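プラスチックコップ

プラスチックコップは、合成樹脂を成形して作る飲用容器。取っ手なし、ふたなし、口が底より広いものが代表的な形。家庭、保育施設、キャンプ、パーティーなどで使う。使い捨ての薄手のものは「プラカップ」と呼び分けることが多いが、境目ははっきりしない。この項目では主に、洗って繰り返し使う厚手のものを扱う。

名称

「コップ」「カップ」「タンブラー」の使い分けは売り場ごとにばらばら。取っ手があればマグ、なければコップ、とする店もあるが、取っ手つきでも子ども用なら「コップ」で通っている。英語のplastic cupは使い捨ての方を指す場合も多く、訳すときに注意。「プラコップ」は略称で、通販の商品名によく出てくる。樹脂製コップ、合成樹脂製コップという書き方は品質表示や業務用カタログ寄り。

形状

側面は下すぼまりの円すい台形。理由は二つあって、成形のとき型から抜けやすいことと、空のまま重ねられること。傾きが小さいとほとんど円筒に近くなり、重ねたときに抜けにくい。傾きが大きいと重ねやすいかわりに底が狭くなって、倒れやすくなる。小さなバケツのような見た目のものもある。

口の部分は外側へ丸めるか、少し厚くしてあるものが多い。口当たりのため、それと変形を防ぐため。薄手の使い捨てではこの縁がないと持っただけでへこむ。厚手のものでは飾りの意味もあり、縁だけ濃く見える品もある。

側面に細い縦すじを入れたもの。滑り止めになるほか、細かい傷が目立ちにくい。すじが深いと洗い残しが出るので業務用では平滑なものが好まれる。

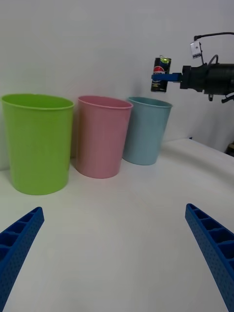

底は中央が少し上がっている(上げ底)。平らに作ると冷えるときに反って、がたつく。ゲートという樹脂の注入口の跡もたいてい底の中央に残り、上げ底にしておけばこの跡がテーブルに当たらない。底の外周だけで立つ形になる。安価な品では跡のバリが残っていることがあり、買ったらまず指で触って確認。

材質

ポリプロピレン(PP) 厚手の家庭用ではこれが主流。軽い、割れにくい、やや半透明から不透明。耐熱温度は100度前後の表示が多いが、製品によって違うので底か包装の表示を見ること。油の色がつきやすいのが欠点。カレーやトマトの色は残る。

ポリスチレン(PS) 透明でかたい。使い捨てに多い。衝撃に弱く、落とすとひびが入る。熱にも弱め。70度の湯を入れる用途にはすすめられない。柑橘の皮の油で表面が荒れることもある。

ポリエチレン(PE) やわらかく、低温でも割れにくい。飲用コップとしては少数派で、ふたや水筒の部品に使われる方が多い。

メラミン樹脂 陶器に似た手触りで重みがある。食堂の湯のみなど。電子レンジ不可のものがほとんど。

AS樹脂、飽和ポリエステル 透明で、ガラスの代わりに使う。飲食店の水用コップはたいていこのあたり。傷で白くくもってきたら取り替え時。

ポリ乳酸などの植物由来樹脂もある。熱に弱い品が多いが、耐熱を上げた改良品も出ていて一概に言えない。要追記。

製法

繰り返し使うものは射出成形。溶かした樹脂を金型に押し込み、冷やして抜く。肉厚を部分ごとに変えられるので縁を厚く、胴を薄く、といった作りができる。使い捨てはシートを温めて型に吸い付ける真空・圧空成形が中心。

着色は、樹脂の粒に色の粒(マスターバッチ)を混ぜて行う。塗装とちがい中まで色がついているので、傷がついても下地が出てこない。色を切り替えるときは前の色が機械に残るため、淡い色から濃い色へと順に流すのが普通。工場によっては切り替えの混ざり色を安く出すこともある。Gruvaのコップは初回の製造が1,000個で、このときの混ざり色が一部で集められていると、Hedvika Mikušが食器の同人誌に書いている。

色

不透明の単色、とくにパステル調が多い。黄緑、ピンク、水色、黄、白、オレンジあたりが定番で、何色か組にして売る。色は飾りというより持ち主の目印として働いている。家族で一人一色、来客は残りの色、という使い方。名前を書かなくて済むのが利点。ただし黄緑と黄、水色と淡い緑は暗い部屋で取り違えやすい。照明が電球色の台所だと特に。

同じ色名でもメーカー間で差が大きい。「ライム」は黄色に近いものから若草色まで。買い足しで色をそろえたいなら同じ製造時期のものを選ぶしかないが、表示がないことも多い。

Skelloの色番号表では内側と外側で別の色名を当てている。コップの内側は光が入りにくく、外側より暗く濃く見えるため。樹脂としては同じもの。Orlando Cuervoはこの表を「親切すぎる」と評した。

容量と大きさ

子ども用は小さめ、大人用は缶飲料が一本注げるかどうかで分かれる。満杯容量と適正容量のどちらを表示しているかは品によって違い、売り場で比べるときの混乱のもと。表示どおり入れると縁まで来てしまうものは満杯容量の表示と考えてよい。氷を入れるならその分も見ておく。

缶飲料を注ぎ分ける

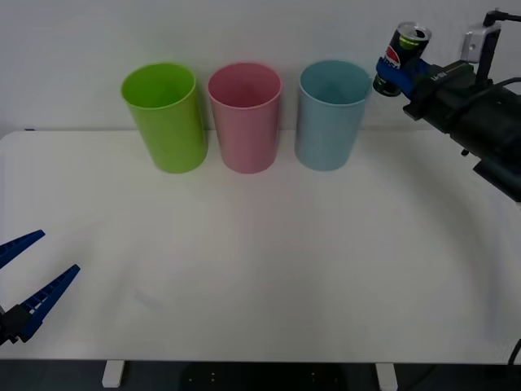
炭酸飲料を何人かで分けるときは、先に空のコップを全部並べてから注ぐ方が量がそろう。一つずつ渡しながら注ぐと最後が足りなくなる。コップは軽いので、置く間隔も少し気にする。くっつけすぎると注ぐ手や缶が隣に当たって倒れる。黄緑、ピンク、水色の同じ形のコップを白い卓の奥に寄せ、口を上にして横一列にした置き方なら、どれが誰の分かは色で決められるし、手前も広く空く。ペプシの缶のように口が小さい容器は、端のコップの真上まで持ってきてから傾けるとこぼしにくい。黄緑とピンクの間より、ピンクと水色の間がやや広い、という程度の不ぞろいは実用上なにも困らない。壁ぎわに並べるときは、飛び散りが壁紙につくのでそこだけ注意。

不透明のコップは外から量が見えない。上からのぞいて比べることになる。泡が立つと余計にわからないので、いったん少なめに注いで泡が落ちてから足す。コップを傾けて内側の壁を伝わらせると泡が立ちにくいが、軽いコップは片手で押さえておくこと。Wubit Kumsaの家事手引き『Pravilthorpeの台所』では、注ぎ終わりに缶を少しひねって滴を切るよう勧めている。効果のほどは不明。

使用上の注意

・電子レンジの可否は材質表示だけでは決まらない。PPでも不可の品がある。
・直火、オーブンは不可。
・食洗機は対応表示を確認。軽いので水流でひっくり返り、中に水がたまる。網をかぶせる人もいる。
・金属たわし、クレンザーは避ける。細かい傷に汚れが入る。
・漂白は酸素系か塩素系の、樹脂に使えると書いてあるもの。つけおきは30分を目安に、製品の表示が優先。
・長く日なたに置くと色があせ、もろくなる。

においが移ったときは、重曹を溶かしたぬるま湯でつけおき。完全には取れない場合もある。コーヒー用と水用を分けるのが結局早い。

収納

重ねて収納できるが、乾ききらないうちに重ねると抜けなくなるうえ、においの原因にもなる。抜けなくなったら内側のコップに冷水、外側をぬるま湯につける。無理にひねると縁が割れる。大きさがわずかに違うものを混ぜて重ねるのもだめ。

伏せるか上向きか。伏せるとほこりが入らないが、棚に口が直接触れるし湿気もこもる。上向きだと乾きはいいがほこりがたまる。すのこ状の棚に伏せるのが折衷案としてよく使われれる。Dagim Asfawは引き出しに上向きで入れ、布をかける方式。引き出しの高さが要る。

飲用以外の使い道

歯ブラシ立て、鉛筆立て、うがい用、米の計量、種まき用の鉢(底に穴をあける)など。子どもの遊びでは積む、伏せて中に物を隠す、色ごとに分ける、物を入れる。積み木の代わりになり、崩れても音が小さい。色分け遊びには同じ形で色だけ違うものが向いている。形まで違うと、色で分けたのか形で分けたのか判断できないため。

一度鉢や絵の具入れに使ったものは飲用に戻さない。底に印をつけておくといい。

廃棄

分別は自治体により異なる。容器包装ではなく製品なので、「プラ」マークの収集に出せない地域と、製品プラスチックとしてまとめて出せる地域がある。売られたときの袋やラベルはまた別扱い。ひびの入ったものは洗いにくいうえ口を切る恐れがあり、早めに処分。

流通

日用品店、均一価格店、通販など。組売りと単品売りがあり、組売りは欠けた色だけ買い足せないことが多い。Gebretsadikは単品のみの取り扱いで、色の在庫にむらがある。淡い色が先になくなるとの指摘あり(Fahad Qureshi)。出典の確認まだ。

関連項目
タンブラー
マグカップ
紙コップ
メラミン食器
射出成形
スタッキング(収納)
飲料缶

最近更新された項目
水切りかご
コースター
製氷皿
弁当箱の仕切り

最終更新:2019年4月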